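How to Tidy a Bathroom Vanity and Keep It That Way Until at Least Thursday's Equivalent

Posted by Oluf Eyvindsson, April 12, 2019

My vanity top used to hold everything I owned that came in a bottle. I once moved a jar of something to wipe under it and found another, smaller jar. If that sounds familiar, set aside an evening and a cardboard box.

What you need
A cardboard box
Two cloths, one of them dry
Dish soap
A cup for the toothbrush
Somewhere else to put your opinions about hair wax

Step 1. Take everything off
Everything. The soap goes, the razor goes, the free hotel lotion from a hotel you didn't like goes. Put it all in the box and put the box in the hall, where you will trip over it and be motivated.

Step 2. Wash the counter
A few drops of dish soap in warm water will do. I have a bottle of Rititz stone cleaner that I bought in a weak moment, and it smells wonderful and does what dish soap does. Skip anything gritty on a glossy top, and skip vinegar altogether if yours is real marble. Go around the base of the faucet with a corner of the cloth. A matte black faucet shows every dried drop, so wipe it with the dry cloth afterward and try not to take it personally when the next drop lands.

Step 3. Do the basin and the drain
Start at the rim and work down. Lift the drain cap if yours lifts. I won't describe what was under mine. Rinse, then dry the sloped sides, or you'll have done all this for a set of water spots.

Step 4. Let three things back
The toothbrush gets a cup in the back corner, on the side you don't splash. Any cup will do as long as it's heavy enough not to tip when the brush leans. Rinse the bottom of it weekly, or at least look into it weekly and feel bad.

Flowers are allowed if they're fake. Mine have survived 19 months of neglect. Put the vase behind the basin, next to the faucet, where your elbow doesn't go.

The third thing is the toothpaste, and here households divide. Hallgrímsson next door stands his on its cap. My tube doesn't stand, so it lives in the drawer and comes out twice a day. If you leave yours out, lay it flat along the front edge, cap closed, and accept that it will end up in the sink.

Step 5. Squeeze from the crimped end
Not tidying, strictly, but I've come this far. Hold the tube low down, near the crimp, and push toward the cap. A tube squeezed in the middle turns into a bow tie and won't lie flat anywhere.

Step 6. Deal with the box
Half of it is empty. Some of it is older than your towels. Whatever you used this week goes in a drawer, and the rest can argue its case from the hall. Leave the wall shelf bare for a few days before you load it up again. I managed about 200 hours.
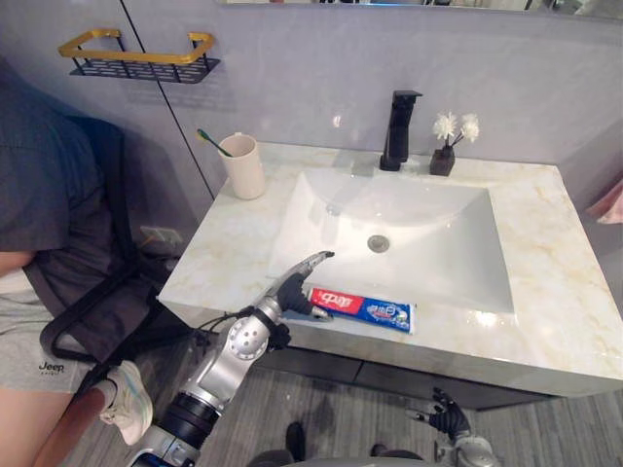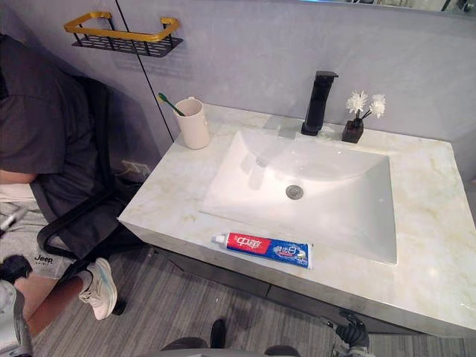
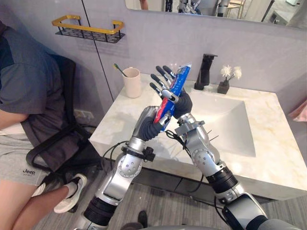
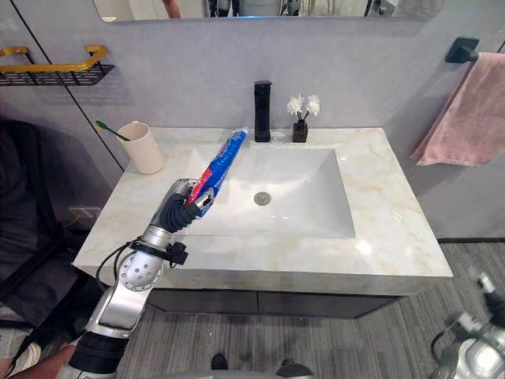

The vanity with the toothpaste flat on the counter, a hand at its left end (first), laid along the front edge (second), and in hand (third and fourth).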